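The sponge that finally made me like doing the dishes (and everything else)
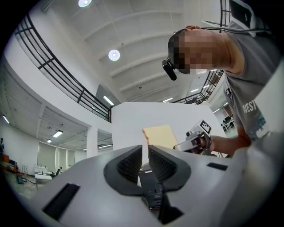 Pale yellow sponge-like block, just left of the handheld gripper, ready for its turn.

I have been meaning to write about sponges for ages. I know, I know. But I've had more messages about the sponge I mentioned in the oven post than about the oven, so clearly I'm among friends, and I'm going to go properly overboard on the subject while I've got a cup of tea and a free Sunday.

First up, the shape. I used to buy whatever came in the bulk bag, usually those fat ones with the green scourer glued to the back, and I'd use them until the green bit started peeling off like old wallpaper. Then I picked up a flat, plain block from the hardware shop because they were out of the others, and oh my goodness. A flat one gets into the groove along the back of the sink. It goes under the lip of the cooktop! You can stand it on its edge to run it down a window track, and you can press it flat with your whole palm when you're doing a benchtop, which is such a satisfying feeling that I started wiping benches that didn't need it.

The colour matters too, at least to me. I like a pale one. Pale yellow, cream, that sort of thing. With a dark sponge you have no idea what it's been through, but a light one tells you everything, and when it stops coming up clean after a rinse I know it's time for it to be demoted.

Which brings me to the demotion system, my favourite part. Every sponge in our place gets a long career:

Dishes, for 2 weeks or so
Benches and the table
Bathroom basin and tiles
Skirting boards, window tracks, the outside bins
Gone

When one moves down a step I snip a corner off it with the kitchen scissors. No corners missing means dishes. One corner means benches. Two corners and it lives in the bathroom, and so on down the line. It takes a second, and there's never any of that standing in the laundry sniffing a sponge and trying to remember where it's been. (We have all done it.) I tried writing on them with a marker first and it washed straight off, and then I tried different colours for different rooms but everyone in the house just grabbed the closest one. Corners work. Even the kids get corners.

Now, drying. If you only change one thing, change this. A sponge lying flat in a puddle on the edge of the sink is going to smell by the next morning, and it'll smell worse in summer. Stand it up on its narrow side so the air can get at both faces. I had one of those suction cup holders for a while, an Odine one, and it was lovely until it let go of the tiles at two in the morning and took a glass with it. These days I use the little wire toast rack that came with a box of odds and ends from a garage sale. It holds four upright with a gap between each, it cost me next to nothing, and it has never once been used for toast.

I wring, I rinse again, I wring again, and then up it goes. The second wring is the important one! The first gets rid of the soapy water and the second gets rid of the water you just added, and most of the smelly sponges I've met in other people's kitchens had only had the one.

I also give the dish one a soak in very hot water every couple of days, as hot as the kettle will make it, in an old enamel bowl. Let it cool before you fish it out. I've been impatient about that more than once and my fingers have opinions on the matter.

A few jobs I'd never have thought of using a plain sponge for, until I had a stack of them sitting there:

Dusting the slats of the blinds. Damp, wrung right out, and folded around the slat like a taco. You do both sides at once and the dust doesn't float off and settle on the couch.

Getting dog hair off the stairs. Barely damp, short strokes towards you. It rolls up into a little sausage and you just pick it up. I was so excited the first time that I made my husband come and look at the sausage.

Railings. We've got a metal railing on the back deck that collects a sort of grey film, and a block sponge with a groove cut down the middle of it sits over the bar like a saddle. Walk along once, turn it over, walk back. Done in 7 minutes, and I timed it because I didn't believe it either.

Packing something fragile in the car. Dry ones, obviously. I took my nan's cake stand to a christening with a sponge wedged at each side and it didn't so much as rattle.

Starting seeds. I haven't tried this properly yet, but a reader told me she puts lettuce seed on an old sponge on the windowsill, and I've got a packet waiting. I'll report back.

What I wouldn't use one on: anything really baked on. You'll tear the sponge to bits and lose your temper. Soak the pan, use a scraper, and bring in the sponge for the last lovely bit at the end. I also keep them away from raw timber, after leaving a wet one on our chopping board overnight and ending up with a perfect rectangular shadow that's still there now. I've decided it adds character.

As for buying them, I'm not very loyal. I've had good ones from Arnance, which were a bit firmer and held their edges for ages, and a pack from Van Damme that were softer and nicer on the glassware but went to crumbs sooner. The plain ones from the hardware shop sit somewhere in the middle and I keep going back to them because I'm there anyway for something else. I wouldn't pay extra for a pretty one. You're going to cut its corners off!

Last time I did the big cupboard clean-out I found 27 sponges, tucked in with the rags, behind the bucket, and one in a gumboot. Some still had the wrapper on. So I'm on a strict no-sponge-buying rule until spring, and I'm using up the odd ones first.

Next time I'll do the window tracks from start to finish, as quite a few of you have asked about the ones on the sliding doors. Mine are revolting at the moment, so the timing's perfect. If you've got a good trick for the corners where the fluff gets stuck, pop it in the comments and I'll give it a go.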